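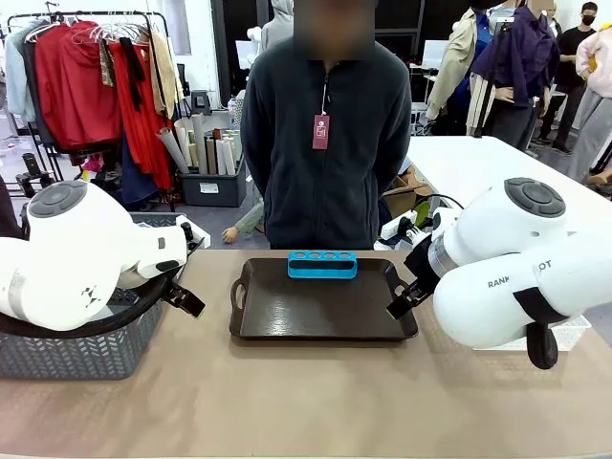 Savmont Puts the Serving Tray Back to Work

SAVMONT - Illow, the housewares company that has spent years selling people baskets to put other baskets in, will release its first serving tray this December. It is dark brown and rectangular, with raised rims and a cut-out handle at each short end. The company would like it known that this took 26 drafts.

The Drisuvham tray was designed at the Illow workshop on Ghoneim Street for homes where things get carried from one room to another and then stay there. Early drafts had feet, a drawer and, for one difficult month, a lid. All of them were removed. What remained was a tray, and the design team has been asked to stop calling this a breakthrough.

"We asked 88 households in Savmont what they used their trays for," the company said in a statement. "Breakfast in bed came in last. First place went to mail, followed by keys, craft supplies and one tortoise. We designed for the mail."

The raised rims are meant to stop pencils, spools and small jars from leaving over the side on the way to the couch. The handles went through the longest argument of the project, mostly over knuckles. The workshop settled on openings wide enough for a winter glove, after a tester pointed out that her craft room is also her garage.

Alongside the tray, Illow will offer a short line of inserts for people who like their small things standing up. There will be a low block with a row of round holes for markers, brushes and narrow tubes, and a shallow divided dish for everything that refuses to be a marker, a brush or a narrow tube. The inserts are sold separately. Illow is aware of how that sounds.

The tray will sell for $39, or $65 with both inserts. It wipes clean with a damp cloth and should not go in the dishwasher, where in any case it is unlikely to fit. A second color has been discussed at length and will be discussed again next year.

Customers who own an older Illow basket may bring it to the Ghoneim Street shop during December and take a few dollars off the price of a tray. Baskets in fair condition will be cleaned up and passed along to local classrooms. Baskets in poor condition will be used by the workshop, as they always have been.

The shop opens at 10 a.m. and the tray will be on the front table, within reach, so that visitors can pick it up and walk around with it. Staff request that it be returned to the same table.

About Illow

Illow makes trays, baskets and storage for the home from its workshop in Savmont. Press samples are available on request and come with a return label.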